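Strained Yogurt, Drained Overnight in Cloth

You need half a gallon of whole milk, three tablespoons of plain yogurt with live cultures, salt, a colander, a deep bowl, and a square of tightly woven cotton. Cheesecloth with an open weave lets curd through unless it is folded several times.

Heat the milk slowly until it steams and small bubbles form at the edge of the pot. Stir the bottom. Take it off the heat and let it cool to 104°F.

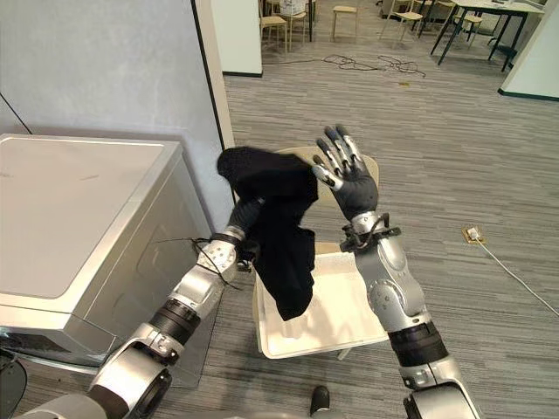
Thin the starter yogurt with a ladle of the cooled milk, then stir it back into the pot. Cover, wrap in a towel, and leave in a turned-off oven until set. Do not move the pot while it sets. Chill it for a few hours before straining.

Boil the cloth in plain water and wring it out. Line the colander, set it over the bowl, and pour in the yogurt. The bottom of the colander must sit well above the whey.

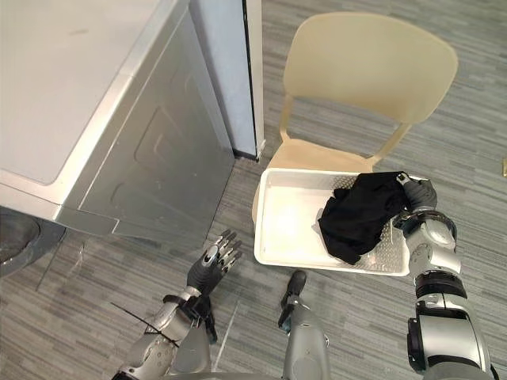 Draining takes 14 hours in the refrigerator. Gather the corners of the cloth, tie them, and put a small plate on top. While you clear a shelf, the bowl can wait on any level surface. The flat top of a front-loading washer, like the pale gray one shown, will do as long as the machine is off. Do not leave it there overnight.

Pour off the whey at the halfway point. It keeps for a week and can replace the water in bread dough.

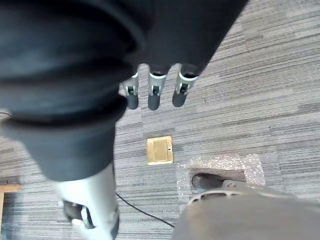
When the yogurt holds a spoon upright, lift out the bundle and twist the top to press out the last of the whey. Keep the bowl under it the whole time. Carpet, as in the photo, is a poor thing to drip whey on, so work over the sink. Turn the yogurt out, mix in half a teaspoon of salt, and taste. The yield from this batch was 22 ounces.

For a firmer result, return the salted yogurt to a clean cloth and drain it one more night. It can then be rolled into balls and stored under olive oil in the refrigerator. Use them within two weeks.

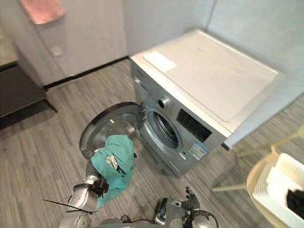
Khôi Huỳnh writes that his batch stayed thin in the center after a full night, and asks if salting before draining would help. It does draw out whey faster, but the texture comes out slightly grainy. Try a wider colander first, and scrape the yogurt off the cloth once during draining.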